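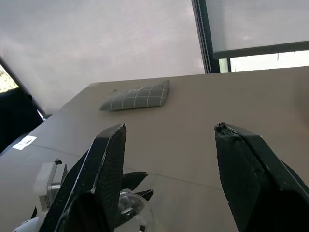

**Ticket 319 : exports comptables tronqués (Makness)**
Statut : en attente du fournisseur
Demandé par : Mirjam Verhoeven, site de Villalba

Le rapport mensuel des écritures s'arrête à la ligne 4 000. Aucun message d'erreur, le fichier CSV s'ouvre normalement. Le total affiché à l'écran est correct, celui du fichier est trop bas.

Essais faits :

- Export relancé depuis un autre poste : même résultat.
- Cache du navigateur vidé : sans effet.
- Export au format tableur : complet, mais les dates passent en texte.
- Période coupée en deux : les deux fichiers sont complets.
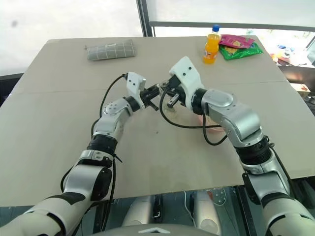

*Camimville, novembre*

Reproduit ici sur la base de test. La limite vient du paramètre `export_max`, remis à sa valeur d'origine par la version 6. Modifié à 14 h 20, service redémarré. L'export de test sort en entier.

Reste à faire la même modification sur Villalba et Nanden. Nanden n'a pas les droits d'administration, demande envoyée à Makness. D'ici là, couper la période au 15 du mois et recoller les deux fichiers, en supprimant l'en-tête du second.

Ne pas clore avant le retour de Mirjam.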